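Home | Forums | Mobile & Broadband | Search
2 min read

Erside data SIM, plan change in January

mkairys
Got the letter today. My data-only SIM goes from 19 to 34 a month in January, same allowance. I'm in Cornville and only use it in a USB modem as backup. Has anyone been offered the old price?

bestum_5
I called and they said no. You can leave without a fee if you give notice before the change. 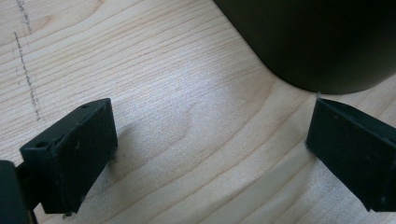 Ask them to send that in writing too, as the first person I spoke to told me there was a fee.

Uldis K.
I don't think it's a bad deal. Siliña is cheaper but slows down every evening where I live.

bestum_5
Not my experience. I've had Siliña for two years with no slowdown. Depends on the mast.

mkairys
Thanks both. I'll try a prepaid Siliña SIM first and give notice if it holds up.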